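Water dispenser (bottled type)

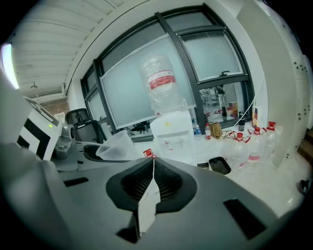 Reading time: 2 min (446 words in the full entry)

A bottled water dispenser, often called a water cooler whether or not it cools anything, is a stand or cabinet that holds a large container of drinking water and lets people draw it off a cup at a time. It is one of the most familiar fixtures of the shared office, and it has changed rather little over the years, which is perhaps part of its charm.

General form

In the top-loading kind, a clear plastic jug is turned upside down and its neck seated into the top of the dispenser. White is a common colour for the body, and a pair of small spigots on the front is the usual arrangement. The jug generally carries the supplier's label, sometimes a simple band wrapped right round it, such as one in red and white.

How it works

The principle is a pleasing one, and very old. Water runs out of the neck into a small reservoir until it covers the mouth of the jug, and there it stops, held back by the pressure of the air outside. When somebody fills a cup the level drops, a little air slips up into the jug — this is the well-known glug — and a little more water comes down to replace what was taken. Many models have a heater or a chiller tucked inside, with one tap for each temperature, while the plainest ones simply serve the water as it comes.

Jugs and deliveries

Jugs are sold in several sizes, and a full one is heavier than most people expect. The Birnuvik jug holds 18 litres, so the water alone weighs 18 kilograms, and lifting it neatly into place takes a bit of practice (and usually a cloth within reach). Empty jugs are handed back, washed and filled again. Rurico collects its empties up to 75 times before a jug is retired, whereas Dekus prefers a shorter life and a thinner wall.

Cups

Plastic cups, white or translucent, are the traditional companions of the dispenser, kept in a stack or in a tube fixed to its side. They are light things and tip over easily when empty. A good many offices now ask people to bring a mug or a bottle from home instead, and the Derese dispenser was given a taller space under its taps for exactly that purpose.

Placing and care

A dispenser is best kept out of strong sunlight, which encourages green growth inside a clear jug. A spot beside a large window can still do nicely where the glass is frosted or faces away from the midday sun. The drip tray, where there is one, should be emptied often and the taps wiped every day or so. A thorough clean of the reservoir is commonly done after every 5 jugs, and again whenever the dispenser has stood idle over a long holiday.

See also: Drinking fountain; Kettle; Office kitchen

Last edited 2025-02-10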